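검색어를 입력하세요
검색

Wilfredo Navarro
2020년 7월 23일

드디어 피웠습니다, Marinho 토로!! 작년 11월에 한 상자 사서 휴미도르 맨 아래 칸에 넣어두고 꾹 참았거든요. 짧게 나눠서 올려볼게요.

기본 정보부터. Plonau 공장에서 만 600상자 한정 시가이고, 래퍼는 에콰도르 하바노, 바인더와 필러는 니카라과산입니다. 블렌딩은 Rosimeire Teixeira. 전작 Pornow를 좋아했던 분이라면 이름만 보고도 설렐 거예요.

불 붙이기 전 향은 건초랑 코코아. 콜드 드로에서는 말린 자두 같은 단맛이 살짝 올라오는데 이게 참 좋아요.

첫 3분의 1은 백후추로 시작해서 금방 삼나무와 구운 아몬드로 넘어갑니다. 비강으로 빼면 후추가 꽤 세게 와요. 저는 이 구간에서 벌써 웃고 있었습니다 ㅎㅎ 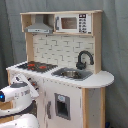 Pornow보다 독한가요?
바디는 비슷하고 니코틴은 조금 더 셉니다. 저녁 든든히 드시고 피우세요.

중반이 하이라이트! 에스프레소에 캐러멜을 한 숟갈 넣은 느낌인데 단맛이 질리지 않고 끝이 깔끔해요. 재는 연회색으로 단단하게 버텼고, 번 라인이 한 번 삐뚤어져서 살짝 손봤습니다.

마지막 3분의 1은 가죽, 흙, 다시 후추. 조금 뜨거워지길래 천천히 빨았더니 단맛이 돌아왔어요. 총 73분 걸렸네요. 토로치고 알찬 시간이었어요.

아쉬운 점이라면 드로가 초반에 약간 빡빡했다는 것 정도? 펀치 말고 컷으로 바꾸니 한결 나았습니다.

같은 블렌드로 Greltley 매장 전용 코로나가 200상자 나왔다는데 이건 아직 못 구했어요. 피워보신 분 계시면 맛이 어떤지 꼭 좀 알려주세요. 가는 링게이지에서 그 캐러멜이 어떻게 나올지 너무 궁금합니다!

남은 토로는 다시 맨 아래 칸으로. 다음 것은 11월에 꺼낼게요.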